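Pallmont Evening Study Hall: Your Questions Answered

We're so glad you found us! The study hall is a free, quiet place for grown-ups who have gone back to school, are working toward a license, or just want two hours alone with a book. 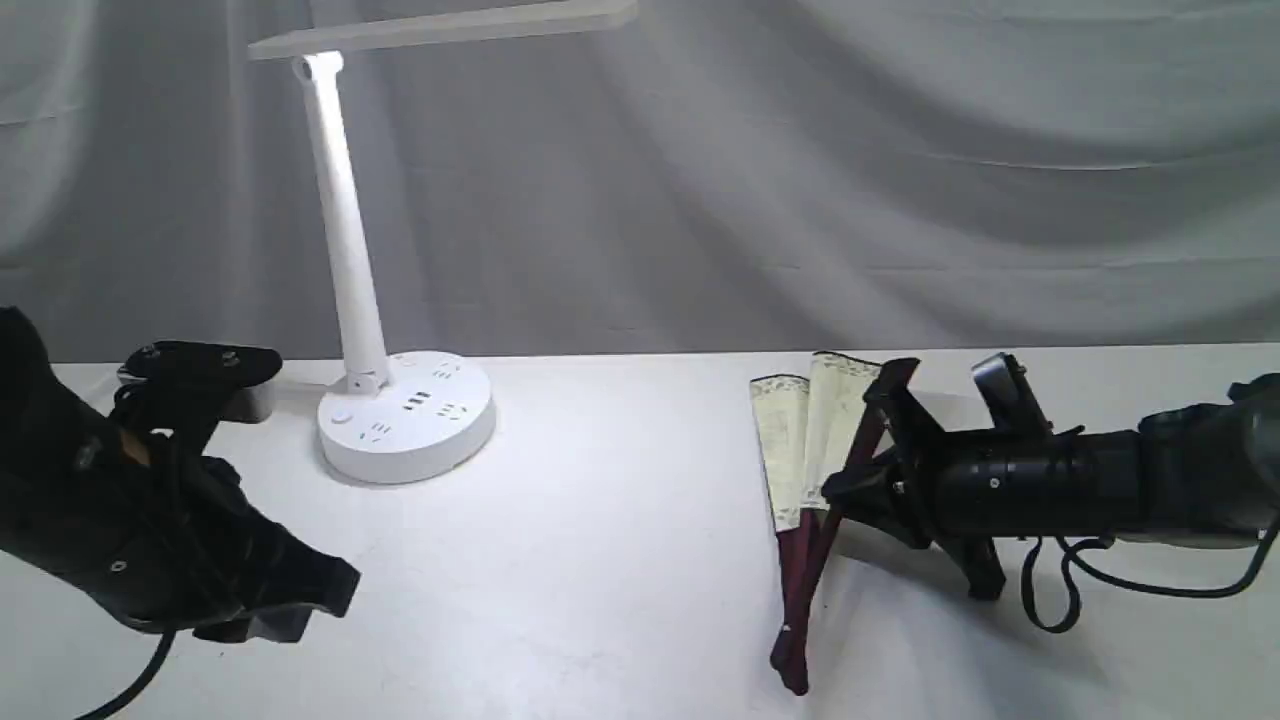
Most people hear about us from a classmate and then write in with the same handful of questions, so we've put the answers in one spot. Last updated Feb 4, 2023.

Do I have to be enrolled somewhere?

Not at all. We have nursing students and future electricians, and we have people teaching themselves Greek for the fun of it. If you're learning something, come on in!

Where are you?

Upstairs in the old Sotiropoulos Building on Cimton Street, room 807. The street door locks at 7, so if you're running late, press the bottom buzzer and give it a minute — the stairs are long.

What does it cost?

Nothing. Rent and heat come to around 2,000 dollars a year, and our November book sale covers nearly all of it (last fall's sale was our best yet, and the cookbooks were gone before lunch).

How quiet is quiet?

Library quiet in the main room. Typing is fine, phone calls are not. The small room across the hall is for talking, so take your flash cards and your study partner over there and be as loud as you like.

Can I borrow books?

Yes, and please do! We have 2,030 titles on the shelves, mostly textbooks, test prep and dictionaries. Write your name on the card in the back and keep the book for three weeks. Older editions of the math books are on the bottom shelf, and they're better than you'd think, especially the algebra.

Is there Wi-Fi?

There is. The network is called Grivex and the password is on the whiteboard. It gets slow when everyone streams lectures at once, so download yours at home if you can.

Can I bring food?

Snacks and drinks with lids are welcome. Hot dinners belong in the hallway, please. We love curry as much as anyone, but it hangs around in that room for days.

I haven't studied in twenty years. Will I feel out of place?

You really won't. Plenty of our regulars started out feeling just like that, and now they save each other seats. Come once, stay half an hour and see how it feels.

Can I bring my kids?

Teens with homework, yes. For younger children we don't have the space yet, but we're looking at a Saturday morning session and would love to hear if you'd use it. Drop a note in the box by the coat rack.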